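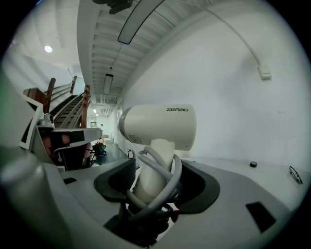

Clutska: a trajectory cleaner for handheld gripper recordings

Hi! Clutska takes the raw pose track that comes off a handheld gripper and turns it into something you can train a policy on without crying. I wrote it while working on Zullulier, our bigger planning stack, and it got used enough that it earned its own repo.

What it does

It reads a clip, finds the stretches where visual tracking jumped, and either patches them or marks the clip as bad. Then it resamples everything to one clock and writes out poses, gripper width and a per-step confidence number. Most of my test clips are household stuff (hair dryers, cords, things standing in holders), and cords are a pain — loose loops hanging off a handle give the feature tracker plenty to grab onto, and they move when you don't want them to. Plain white walls are the other headache, for the opposite reason.

Getting started

Install it into a clean environment, point the config at your clips folder, and run clutska clean. Outputs land in a sibling folder called cleaned. If you only want the report, add --dry and nothing gets written.

Settings I change the most

window: how many steps the smoother looks at. Default is 36. Go lower if your demos have quick wrist flicks.
max_len: clips are padded or cut to 1000 steps. I had this at 1060 for a while and old configs may still say so, please fix yours!
mask_tool: hides the part of the view taken up by the gripper itself. Leave it on. The gripper sits still in its own camera, and the tracker will happily decide you never moved.

Known problems

Long hallways behind the workspace pull the scale estimate off, sometimes badly. Jovita Tlapale has a branch that weights near points more heavily and I like it a lot, but it breaks the Wuseo exporter so it's not merged yet. I'm hoping for March.

The Zapata loader still expects quaternions with w first. Clutska writes w last. Yes, I know.

Bug reports are welcome — attach the report file and your config, please.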